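Jerivow Twin Room Nightstand (shared, goes between two beds)

Last updated: Wednesday, October 28, 2020
Print this page | E-mail this page

Shared stand for twin rooms. One between the beds instead of one each side. Light wood finish, oak-like grain, rounded front corner so guests don't catch a hip on it in the dark.

Item no. 41. Sold singly. Min. order 4 for hotel accounts, no minimum for guest houses.

Comes with:
- grommet hole in the top for phone and lamp cords
- wall fixings
- touch-up stick (ask for a second one, they go missing)

Does not come with phone, lamp or headboard. Headboards are on the Paulík page. Green is back in stock, gray not untill further notice.

Height 73 cm on request, standard is lower, see the sheet. Tell us your mattress height when you order, please. We had two lots sent back from Irkham in August over this.

Top takes a desk phone plus the usual water and door card. Most rooms we fit put the phone on the grommet side, cord stays short that way. Bottles on the other side, square them up toward the front corner where both beds can reach.
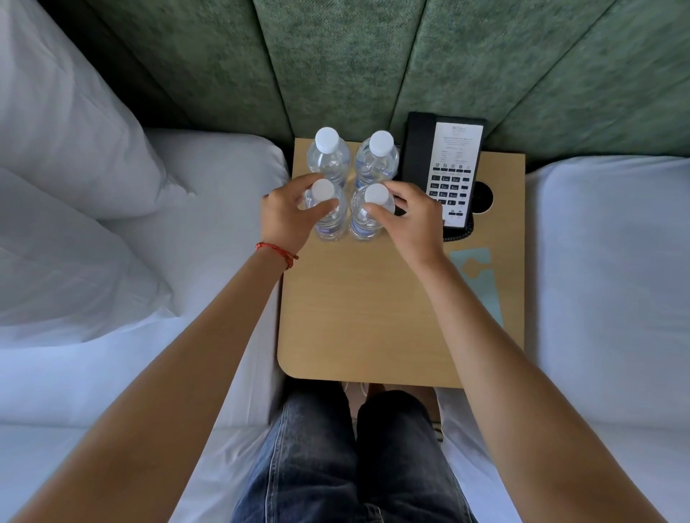 Cleaning: damp cloth, wipe dry. No bleach, no polish with silicone. Rings from glasses come off if you get to them the same day, otherwise touch-up stick.

Open underneath at the front, so a vacuum head goes in and so do knees if someone wants to sit and make a call.

Lead time 40 days from the Bunham workshop, longer for the tall one. Samples of the finish are free, postage isnt.

Trade prices: Bradley Wainwright. Fitting and spare parts: Natália Brabec, mornings only.

Contact us | © 2020 Jerivow Room Furniture, Bunham | Back to top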